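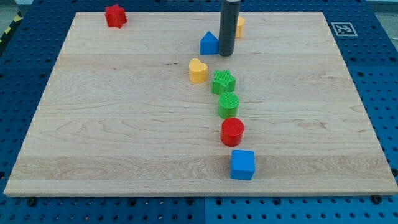
Maple board on the blue perforated top, with the plastic shape blocks on it.

Finish for a maple play board?
Woodworking and Shop Projects > Finishing
August 2024

benchrabbit
I have a square maple board, glued up from planks, and I want to put a finish on it before it gets much more use. It lives on top of a blue perforated work surface and gets plastic shape blocks set on it, slid across it and dropped on it. No food, no water apart from a damp cloth.

It's bare wood right now as far as I know. I like how pale it is and I don't want it to go yellow. There is one band near the front edge that is a good bit lighter than the rest, and I'd like the finish to not make that stand out more than it does. I have half a can of Beltano hard oil on the shelf. Is that good enough or should I buy something?

Skundow_Pete_641
Any oil is going to warm it up. Maple goes amber with most of them and the darker streaks will get darker. If you want it pale, use a water-based clear coat in matte. Wernow makes one that I've used on shelves. Two coats, light sanding between them, done.

glueline11
I'd disagree on the clear coat. Blocks getting dropped on a film finish will chip it sooner or later, and then you have to sand the whole thing to fix one spot. With oil you rub a little more on and keep going. Yes it changes the color some. On maple it isn't much.

Skundow_Pete_641
It's plastic blocks, not hammers. I have a film finish on a game table that has been in use since November and it doesn't have a chip in it.

glueline11
A game table isn't a surface where you push corners around all day. The one in the picture looks like a triangle block with a point on it.

benchrabbit
The triangle is the blue one. The point isn't sharp, but it does leave small dents in the wood if it lands wrong. I don't mind dents. I mind flaking.

cusi_drawer
Dents will happen under any finish. For flaking, oil is safer, so I'd go with glueline11 there. For the lighter band, wipe the board down with mineral spirits before you decide anything. It shows you more or less what the grain will look like with a clear finish on it. If the band jumps out at you then, it will jump out later too.

Also do both faces. People finish the top, leave the bottom bare and then ask why the board cupped.

Skundow_Pete_641
Agree on both faces. What's with the lip along the front edge? If that's a raised edge, finish is going to pool behind it.

benchrabbit
It's very slight, but yes, the near edge stands up a little. I was thinking of taking it down with a block plane.

cusi_drawer
I'd leave it unless it bothers you. Wipe along it with a dry rag before the finish sets up.

planesawn357
Check which way the grain runs before you plane that. The figure in yours looks wavy and it will tear out. Sandpaper on a flat block is slower and safer. 220 is fine enough if you're oiling.

benchrabbit
OK, sandpaper then. I'll do the mineral spirits test first, and try the Beltano on the underside before I commit. If it goes too yellow I'll get the water-based — Pete, was yours the matte or the satin?

Skundow_Pete_641
Matte. The satin is shinier than you'd expect. Stir it well, don't shake it.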